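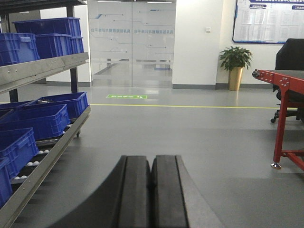 Shop tips: bins, racks, and can a machine do it yet

Quick one this week, orders are backed up. Got a pile of mail after the last page asking the same thing. Can a robot do the boring chores yet, at home or in the shop? Short answer, some. Long answer, below, in no order.

Moving bins off a flow rack
Pretty close. Same bin, same height, same spot every time — machines like that. What trips them up is the bin that rolled down crooked. So fix the crooked first, you'll like it better by hand too.
- Wipe the rollers. Dry rag, no oil. Oil grabs dust and then nothing rolls.
- One size of bin per lane. Don't mix.
- Heavy stuff in the low lane, always.
- Load from the back, pick from the front. If you're loading from the front you have an expensive shelf.
- Bin stops halfway? Check for a dead roller before you add more tilt. Too much tilt and they slam.

We ran 642 bins through a Tranar arm over at the Unduslow shop in January. It did the straight ones fine. Anything turned sideways it sat there and thought about it, and somebody had to walk over and bump the bin square. Still faster than me after lunch.

Picking loose parts out of a bin
Not yet, not for a small shop. Big parts ok. Little washers, bagged stuff, anything shiny, forget it. Use a shallow tray and your fingers. Magnet in a sandwich bag for dropped screws, turn the bag inside out and they fall off in a pile. Old trick, still good.

Floors
Yes! This one is done. Robot scrubbers and vacuums work, if the floor is clear. Thats the whole catch.
- Cords up, stools up, rags up.
- Tape your lines and keep stuff behind them.
- Epoxy floor: soft pad, mild soap, rinse it. Soap film gets slick.
- Home version, same deal. Socks are the enemy.

The Disteo we tried cleaned 1140 square feet before it wanted its charger. Left a strip along the baseboard. They all leave a strip. Get the broom.

Folding laundry
No. Seen the videos, they're slow and the shirt is always the same shirt. Fold it warm, on a table, done in ten minutes.

Loading the dishwasher
No again. Plates maybe. Nobody's letting it near the good glasses.

Bench cleanup
No, and I want this one most. It can't tell junk from the part I'm saving. Neither can my wife, to be fair. Put a label on what stays, toss the rest Thursday before closing.

Wobbly bench while you're at it — turn the leveling feet, check with a level both ways, then snug the lock nut. Takes two minutes and everybody skips it.

Watering plants
Cheap timer and a drip line. You don't need a robot. Check the pot drains tho, or take the liner out to water it.

Next time, Mosquera clamps and wether they're worth the money. Got to go, truck's here.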